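3.2 Household take-up of the retrofit grant

The Turklow scheme offered owners and private tenants a grant towards wall insulation and a low-carbon heating system. Applications were open for two years, and the district council sent letters to every address in the eligible streets. We matched the council's application list to our own survey of 826 households, which asked about income, tenure, heating and views on climate policy.

Support for the policy was high in all income groups. Applications were not. Owners in the top third of the income range applied far more often than those in the bottom third, and private tenants hardly applied at all. The gap stayed when we controlled for the age of the building and the size of the household. Stated concern about the climate had little bearing on whether a household applied. 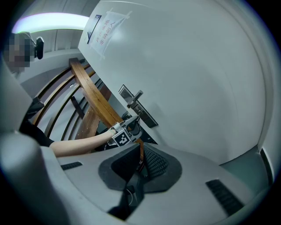
Figure 2. Interior door.

The most common reason given for not applying was the share of the cost left to the household, which came to nearly £2000 for a typical terraced house. Tenants more often named the need for written consent from the landlord. In Cleva ward, where the council dealt with landlords directly, tenant applications were higher than elsewhere — though the numbers are small and the ward also has newer housing.

These results fit earlier work on local climate programmes, where broad approval of a plan tells us little about who will use it. They also bear on how such plans are judged by elected members. Councillors tended to cite the total number of grants paid, a figure that hides the difference between owners and tenants. Section 3.3 looks at how the scheme was discussed in council meetings and in the local press.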